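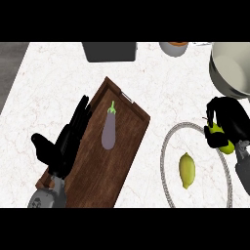
Figure 3. Whole produce on a kitchen counter: eggplant on a wooden tray, lemon on a round plate.

3.2 Storage of whole produce outside the refrigerator

The diary returns cover 249 households in Testness and Kemeys. Each household recorded every whole fruit or vegetable brought into the home over the study period, where it was first put down, where it was kept overnight, and whether it was eaten, cooked, given away or thrown out. After duplicate lines and cut or peeled items were removed, 1,378 entries remained for analysis. Leafy greens and fresh herbs are treated separately in Section 3.4.

We use "counter storage" to mean that an item spent its first night in the home on an open kitchen surface, whether directly on the surface or on a plate, board, tray or bowl. Items kept in closed cupboards, pantries or paper bags were coded as "dry storage". The distinction matters for eggplant, cucumber and other crops that are harmed by low temperatures but also lose water quickly in dry room air. Citrus has a thicker rind and is less sensitive to either condition over a few days.

Eggplant was the least consistently stored item in the sample. Households moved it between counter and refrigerator more often than any other crop, and the reasons given were usually about space. Several diaries note that it was taken out to make room for leftovers and not put back. Lemons were seldom moved. Where a lemon was first put down, it tended to stay until it was cut, after which the remaining half went into the refrigerator and left our sample.

Room temperature and relative humidity were logged with Clulleo units placed at counter height and away from the stove. Loggers recorded at fixed intervals day and night. We had planned to place one in every kitchen, but 146 gave complete records, and the humidity results below apply to that group only. Records were rejected if the unit had been shifted, if it had been left in direct sun, or if the battery failed before collection.

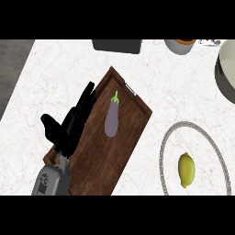 Surface material had little measurable effect on produce condition over the first three days. Stone counters were cooler to the touch than laminate or wood in most homes, yet surface readings settled to within a degree of the room air overnight. Differences between homes were much larger than differences between surfaces in the same home. The main source of variation was heating: kitchens heated through the evening had lower humidity at 6 a.m., and eggplant in those kitchens showed wrinkling near the calyx sooner.

Item mass was recorded at entry where the household agreed to use the supplied scale. The median eggplant weighed roughly 300 g. Smaller fruit lost a larger share of their mass per day, as expected from the ratio of skin area to volume, and we adjusted for starting mass in the model in Table 4.

Two limits should be kept in mind. Condition was scored by the households themselves against a printed card, and scoring was stricter in Kemeys, where Eilidh Urquhart ran the training sessions in person. The field period also began in January, so the results do not describe storage in other seasons. A repeat of the diary in Urkska, using the same card and a single trainer, is in preparation.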